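Workshop notebook, May 20, 2001
Glue and finish trials, continued
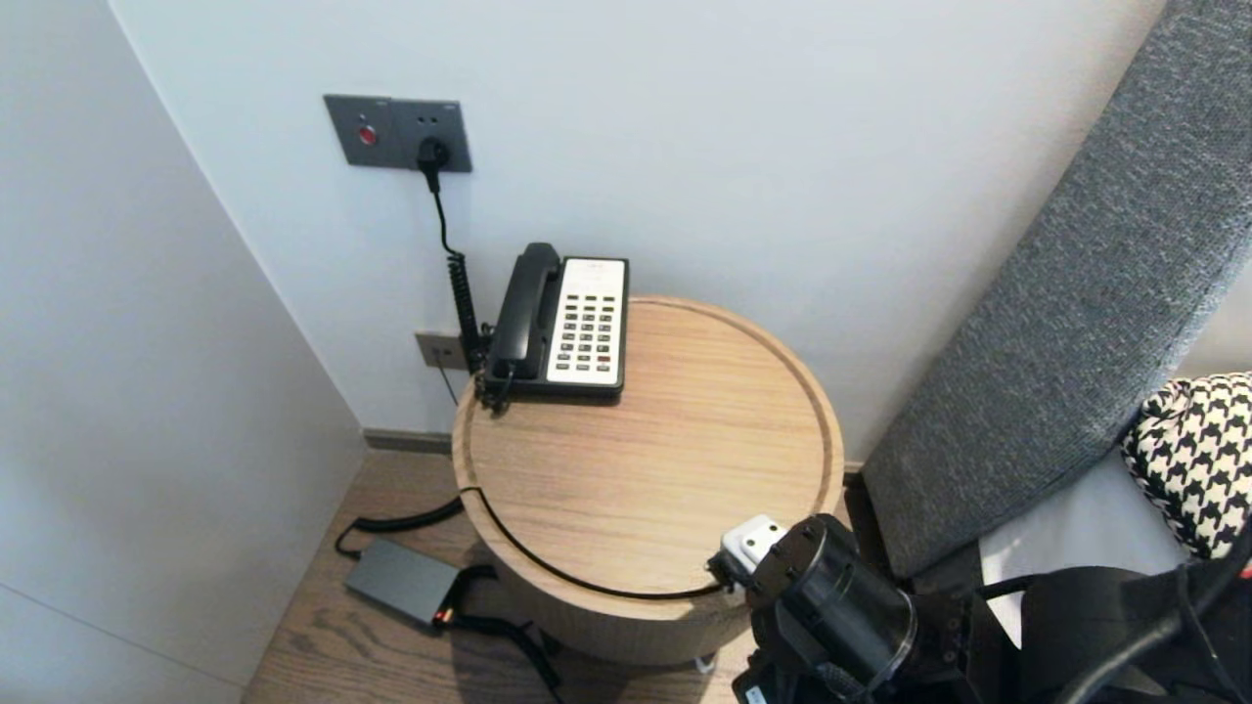

Spent most of today on the hide glue again, and I think I finally have the soak time sorted out. The Grilik granules want a lot longer in cold water than the old stuff did, so I left them overnight and they came up like jelly, no hard bits in the middle (hooray!). Warmed the pot slowly, let it get too thick once, thinned it, carried on. The color I'm after on the cello back is a plain light oak sort of tone, like the round table with the phone on it, only with a little more red in it, and none of my test strips are there yet. Strip 2 is closest. Strip 3 went green on me under the lamp and I have no idea why.

Varnish: the Edano batch is still tacky at the edges. I pressed a thumb on it after lunch and left a lovely print, so that one gets scraped. Next time thinner coats, and I'm going to stop adding that extra drop of oil just because it smells nice.

Back plate is down to 471 grams with the bar not fitted. Still heavy, but I'd rather creep up on it - I took too much out of the Grutanus cello and it has sounded like a cardboard box ever since. Tap tone is a bit dull on the bass side of the lower bout. Going to leave it a couple of days and listen again with fresh ears.

Things I need to remember:
The small thumb plane needs its sole flattened. Whoever uses it next, please don't do it on the good stone.
More than 1,000 grit is pointless on spruce, I tried it and it just polishes the dirt in.
Linings are bent and clamped in the mold, don't open the clamps to peek! (I mean me.)
Order purfling from Lục before July, the black in the last bundle was fine but the white snapped at every tight corner. Ask if they have it in pear.

Pot is washed, lamp is off. Strips 2 and 3 are in the window, new strip 4 goes on tomorrow with less madder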